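Projects > Balix > Sorting Cell > Progress Reports

Posted 7 September 2026 by the Balix cell team, Brumgate

Reporting period summary

The sorting cell ran 178 cycles before work was suspended. Two faults were logged, both on the right arm during picks of wired parts. The left arm had no faults. No one was hurt, and the damage was limited to one connector housing.

Fault 1. The gripper closed on a wire bundle and reported a good grip. The bundle was caught on a neighboring part, and the arm kept lifting until the force limit tripped. The limit had been left at the value used for rigid parts. It has been lowered for all picks from the center tray.

Fault 2. The arm went into protective stop at cycle 54 of the second run. The log shows a rising load on the wrist joint over several moves. We traced this to the external gripper cable, which has too much slack at some poses and too little at others. The stop worked as designed, but restart took longer than the plan allows.

Vollel has been asked for a shorter cable and two clips. Until they are fitted, the arm runs at reduced speed and an operator stays within reach of the stop button.

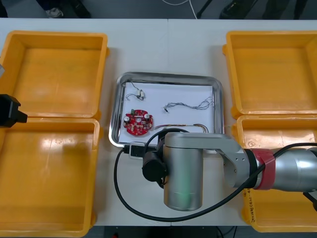 Test parts remain the same as in the original plan: circuit boards, short leads and wire bundles, sorted from a steel tray into plastic bins. Tangled wire is still the hardest case. The Alva grip check can't tell a free bundle from a caught one, and a second check after a short lift is being written.

Full-speed runs are now planned for November. No change to the budget is requested.

2 comments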